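# Training compensation when a player leaves on a free at 17: who pays whom?

**Rosalie Fankhauser**

I handle registrations for a community football club, Bandell Juniors. We had a midfielder from the under-12s until he was 17. He then left for Wendex, a semi-professional side two divisions up, and played one season there on amateur forms. In July he signed his first professional contract with Imhof, a club in another country.

Wendex have told the local association that they are the only club with a claim, on the grounds that he was registered with them when he signed. Our president thinks we are owed a share for the five seasons he spent here. I have the registration cards for every season except one, the year the association changed its software. That season is missing from the online record as well, although I have his match sheets and a receipt for his fees.

Do we have a claim, and does the missing season sink the whole thing or only that part of it? Also, is there a difference between training compensation and the solidarity payment? The two terms are used interchangeably in every email I receive. 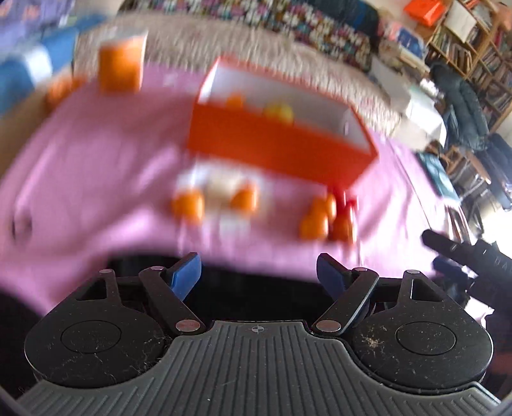 For completeness, no fee was paid when he moved from us to Wendex, and no contract was ever signed with us. His parents paid the ordinary junior fees throughout. He moved with a standard clearance form, countersigned by me.

---

**Kekeli Amissah**

They are separate mechanisms, so deal with them separately.

Training compensation is triggered when a player signs his first professional contract, and again on certain later transfers while he is still young. On a first professional contract, the liability runs to every club that registered the player during the qualifying years, in proportion to the time spent at each. It does not go only to the last club. On a later transfer it does go only to the previous club, and I suspect that is the rule Wendex are quoting. It doesn't apply to a first contract.

The solidarity payment is a percentage of a transfer fee, distributed among the training clubs. No fee, no solidarity payment. From what you describe there is nothing to distribute at this stage — keep the file, though, as a future transfer for a fee could produce one.

On your particular points:

- **Amateur status.** It doesn't matter that he never had a contract with you. Registration is what counts.
- **The clearance form.** Read the wording. A standard clearance releases the registration. It is not normally a waiver of compensation unless it says so, and some older forms do say so in the small print on the reverse.
- **The missing season.** It affects that season only. The calculation is made by season, and pro rata for part seasons. Ask the association to correct the player's record before anything is lodged, and attach the match sheets. The fee receipt is supporting evidence at best.
- **The amount.** It depends on the category assigned to the new club, so get Imhof's category before your president starts spending the money. The lowest category can mean no compensation at all.

Time limits apply and they are enforced. Write to your national association now and ask for the player's record in its present form.

---

**tranton_reserves**

We went through this at Tranton and got nothing because our secretary had signed a waiver without reading it. Check your paperwork. I'd also just ring Wendex, they might split it with you.

---

**Kekeli Amissah**

I would not negotiate a split with Wendex. Their share and yours are calculated independently, and they have no authority to settle your part. If you do ring them, put nothing in writing about percentages until the corrected record has come back.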